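3.2 Sorting on the bed

In the households visited for the Zevmont study, the folding of clean laundry was seldom done at a table. Of the 309 laundry sessions recorded in the participants' diaries, 295 named the bed as the surface on which garments were sorted, spread and folded. The remaining entries named a sofa, the floor or the top of a dryer. The finding held in large homes and small ones, and it held in homes where a folding table had been bought for the purpose.

Participants gave several accounts of this preference. The bed was large enough for a shirt to be laid out at full width. It stood close to the drawers and closets in which the clothes would be put away. It also set a limit on delay, as the work had to be finished or moved before anyone could sleep. One participant in the Kerkard group wrote that a basket left in the hallway could wait a week, while a heap on the bed could wait until ten o'clock.

The bed has drawbacks as a work surface. It is soft, and a garment pressed flat by hand tends to take up the hollows beneath it. It is low, and older participants reported sore backs after sessions of more than one load. Bedding also brings its own colour and pattern to the task. Patterned sheets were common in the sample, and printed garments were often folded on top of them. Several participants remarked that small items, in particular socks and children's underclothes, were easily lost against a busy print.

We use the term "working patch" for the part of the bed on which a single garment is laid out. The patch is usually near the middle or front edge of the mattress, within reach of a standing person. Clothes that have not yet been dealt with are pushed to the sides. The boundary between the patch and the surrounding heaps is rarely clear, and the edge of one item often lies under another. Figure 4 illustrates such an overlap.

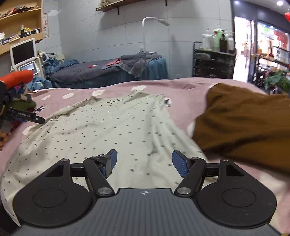

Figure 4. A cream-coloured garment with small black dots spread on a pink bedsheet with white oval spots. A brown knit garment is heaped at the right and overlaps its edge.

3.3 Spreading before folding

The first fold was nearly always preceded by a period of spreading. Participants described this step in few words, if they mentioned it at all, yet it took up a large share of the handling time in the sessions we attended. A garment was put down, turned if necessary so that the neckline faced away from the body, and smoothed outward from the centre. The hem was then drawn toward the person folding. In this position both side edges could be reached without leaning.

Light woven and jersey garments called for the most spreading. They held creases near the neckline and shoulders, where the seams were thicker than the cloth around them, and smoothing at the hem did little to remove these. The upper part of the dotted garment in Figure 4 shows wrinkling of this kind. Participants differed in their response. One group returned to the neckline and pulled it straight before going further. The other group went ahead with the first fold and relied on the finished stack to press the cloth flat.

Knitwear was treated differently. Heavy knits were often left in a loose heap until the lighter items had been folded, and they were then folded quickly, with little smoothing. Participants explained that a sweater "sits down by itself" or that its creases would not show. In the Ponska households, knits were put at the bottom of the finished stack as a matter of routine, and this order appears to have settled the order of work as well: the heap of knits was cleared first there, against the general pattern.

Patterned cloth had a further effect that we had not expected. Participants folding plain garments judged alignment by the edges alone. With dots, stripes or checks, they were inclined to use the print as a guide and to correct a fold when the rows did not meet. Small scattered dots offered less help than stripes. Nives Lo Presti, who coded the session notes, recorded more second attempts for striped garments than for any other kind, although the first attempts were no less even when measured.

3.4 Interruption and mixed piles

Few sessions were completed without a break. Phone calls, meals and children were the usual causes. When work resumed, the garment on the working patch was generally picked up and spread again from the start, even where it had been left flat. The piles at the sides, by contrast, were taken up as they had been left.

Mixed piles deserve separate comment. Brabec argues that a pile is a form of sorting in progress, and that its contents reflect a decision about owner, drawer or fabric. Our material supports this only in part. In six of the households, side piles held clothes of several owners and several fabrics, and the participants could not name a rule by which they had been formed. They described them as "the rest" or "later". Such piles were reduced from the top, one item at a time, until what was left was small enough to be carried off in one armful.

The next section considers how the finished stacks were moved from the bed to storage, and how often they were not moved on the same day.

Last updated: Sep 8, 2022
Shares: 6 | Comments: 0
Contact the editorial office | Copyright the authors | Back to top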